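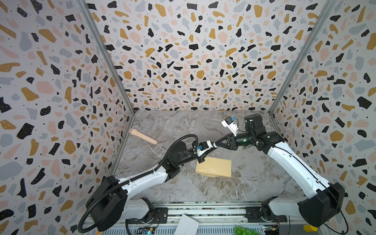

Living with a two-arm bench helper: tips from a trial of the Cireteo kit

Reading time: 5 minutes

Cireteo hires out a pair of small robot arms on a shared rail, meant for home workshops and the bigger sort of kitchen. The hire firm is Odside, in Brallstead, and the price is 177 pounds a month with delivery included. We took the kit for a month and these are the tips worth passing on, whether you hire one or are only thinking about it.

Give it more room than the leaflet says

The leaflet asks for a worktop depth that just fits the rail and the two bases. That leaves nowhere for the things you want moved. Measure from the front of the rail to the far wall with both arms stretched out, then add a hand's width. Check the height as well. The cables loop up over the arms when they fold, and a low shelf will catch them.

Line the walls with something wipeable

An enclosure keeps dropped parts from rolling off the bench. Ours was lined with offcuts of patterned panel left from a bathroom job. A busy pattern hides scuffs, which is good for the look of the place and bad for finding small screws. If you work with small fixings, use a plain lining and accept the marks.

For the floor, a smooth sheet with a stone pattern cleans up well with a damp cloth and a drop of washing-up liquid. Glossy ones throw back the light from a ceiling lamp. Move the lamp to one side before you blame the kit for missing things.

Start with light blocks

Begin with something light and square-sided. A block cut from packing card is fine. Put it flat in the middle, where both grippers can reach, and let one arm do the lifting while the other waits. Passing from hand to hand comes later. It took us 18 tries to get a clean pass, and most of the failures came from setting the block down too near one base.

Round things are harder. Spoon handles, dowels and rolling pins turn as the fingers close. Lay them at a slant in line with the arm that will take them and keep them well clear of the other job. A strip of rubber shelf liner underneath stops most of the rolling – cut it small, or the gripper picks up the liner too.

Keep the rail tidy

The strip between the bases fills up very quickly with notes, caps and bits of tape. Clear it at the end of each session. The electronics on our kit were open to the air, so no drinks on that side, and no sanding anywhere near it. A soft paintbrush kept for the purpose lifts dust out of the rail tracks better than a vacuum nozzle.

Tie the cables loosely. If you pull them tight for neatness, the wrist cannot turn all the way and the arm stops with an error. Hook-and-loop ties are better than plastic ones as you will be moving them in the first week.

Cleaning the grippers

Switch off at the wall first. Wipe the fingers with a cloth wrung nearly dry, then go over them with a dry one. Do not spray anything at the joints. Flour is the worst thing for them, worse than sawdust, and we would not use the kit for baking without covers. Cireteo sells covers in packs of 5. They fit well but they split at the wrist if you pull them on in a hurry.

The software

Jobs are set up in a program called Lei. You move the arms through the job by hand, save it, and play it back. It is simple enough, though the saved jobs are listed by number until you rename them, so rename them as you go. Our log showed 2,911 moves by the end of the month. The only faults were two stalls, both from tight cables.

Updates come without much warning. The one in July is said to add a slower speed for playback, and we would have liked that from the start. Until then, leave longer pauses between moves.

Is it worth the money?

For sorting, holding and passing light parts, yes, if you have a lot of them. For one-off jobs you will spend longer setting up than doing. Buying outright makes little sense until you have hired it for a month. Ask Odside for the long mains lead when you book, as the standard one is short and they do not offer the other unless asked.

Returning it: keep the foam inserts, and photograph how they came out of the box. Repacking took us most of an evening.

Comments

benchmonkey: We had the same kit in the spring. Shelf liner is a good tip, I was using a folded tea towel and it snagged every time.

Pat_in_the_shed: Does it manage jar lids? That is the only thing I would want it for.

greyhen: Pat, not ours. It could hold the jar but the lid slipped.

tuppence: Can you hire for a fortnight, or is a month the least they do?

benchmonkey: Month only when I asked. The deposit came back without any trouble.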